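Hekada Countertop Dehydrator
Section 5: Setting Up, First Run and Loading

Read this section before you plug in the dryer. The parts list is in Section 2 and the drying times for each food are in Section 6.

5.1 Choosing a place for the dryer

The base draws air in at the back and pushes it out through the front of the cabinet. It needs clear space on both sides and a flat, hard surface under it. A kitchen counter or a sturdy table is fine. Do not stand the dryer on carpet, a tablecloth or a folded towel.

1. Set the base on the surface with the control dial facing you.
2. Leave 5 inches of clear space behind the air inlet and 6 inches in front of the door.
3. Check that there is no cabinet or shelf directly over the vent.
4. Press down on each corner of the base. If it rocks, turn the foot under the low corner until it sits level.
5. Run the power cord straight back to a wall outlet. Do not use an extension cord.

CAUTION: Do not run the dryer in a closet, a pantry with the door shut, or outdoors. A covered porch counts as outdoors.

Note: The fan makes a steady hum on all settings. A long run is easier to live with if the dryer is not next to a bedroom wall.

5.2 Fitting the racks

The cabinet holds six racks. Each one slides on a pair of side rails and stops against a small tab at the back.

1. Open the door and lift it off its pins. Put it somewhere it will not be stepped on.
2. Slide the drip pan in first, on the lowest rails, with its lip toward you.
3. Slide in the racks from the bottom up. The notch on each rack goes to the back.
4. Push each rack until it stops. If it stops early, pull it out and check that it is on the same rail left and right.
5. Hang the door back on its pins and close it.

If you are drying tall items such as whole peppers, leave out every second rack. The dryer can be run with any number of racks, but the drip pan must always be in place.

5.3 First run with no food

New dryers have a light coating of oil on the heating element. It has to be burned off before food goes in, and there will be some smell while this happens. Open a window.

1. Wash the racks and drip pan in warm water with dish soap. Rinse and dry them.
2. Wipe the inside of the cabinet with a damp cloth. Keep water away from the fan opening.
3. Fit the drip pan and racks as in 5.2.
4. Turn the temperature dial to 129 °F and the timer to 6 hours.
5. Press START. The green light comes on and the fan begins to turn.
6. When the timer ends, let the fan stop by itself before you open the door.

A faint smell on the second run is normal. If there is smoke at any time, turn the dryer off at the dial, unplug it and call the service line.

5.4 Preparing and staging the food

Slices dry evenly when they are all the same thickness. Use a slicer if you have one. Pieces cut by hand can be sorted so that the thick ones share a rack and the thin ones share another.

1. Wash the food and cut away bruised or soft spots.
2. Slice it. A quarter of an inch suits apples, pears and most squash.
3. Put apples, pears and bananas in lemon water for 5 minutes so they do not brown.
4. Drain the slices and pat them with a clean towel.
5. Lay the slices on a shallow tray next to the dryer until you are ready to fill the racks.

Any smooth plastic or metal tray with a low rim will do for staging. It catches drips and can be wiped down between batches. 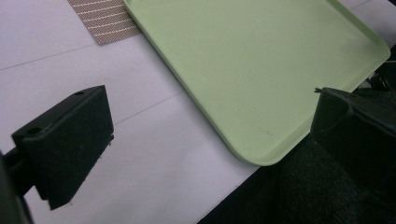 Fig. 5-3. Shallow tray with raised rim and rounded corners.

CAUTION: Staging trays are for holding food before and after drying. Do not put a plastic tray inside the cabinet. It will block the air and may soften.

5.5 Loading and starting a batch

1. Fill one rack at a time, starting with the lowest.
2. Leave a small gap between slices. They must not overlap.
3. Put the wettest food on the lower racks so it does not drip on the rest.
4. Close the door and set the temperature and time from the chart in Section 6.
5. Press START.
6. Halfway through, swap the top and bottom racks and turn each one front to back.

Opening the door for a quick check does no harm — the fan keeps running, and the heat returns within a few minutes. Leaving it open longer pauses the timer.

Do not add fresh slices to a batch that is partly dry. The moisture from the new food goes into the old, and neither will keep well.

5.6 After the batch

1. Let the food cool on the racks with the door open.
2. Tear a piece in half. If you see beads of moisture along the tear, run the batch for another hour.
3. Pack cooled food in jars with tight lids and write the date on each one.
4. Shake the jars once a day for the first week. If fog forms on the glass, put the food back in the dryer.
5. Unplug the dryer before cleaning. Racks may go in the top rack of a dishwasher. The base may not.

Service and spare racks: Menzies Home Appliances, Irnthorpe. Please have the serial number from the underside of the base ready when you call.

Section revised 21 May 2023. Text: Rhona Haldane. Checked by Niall Lindsay.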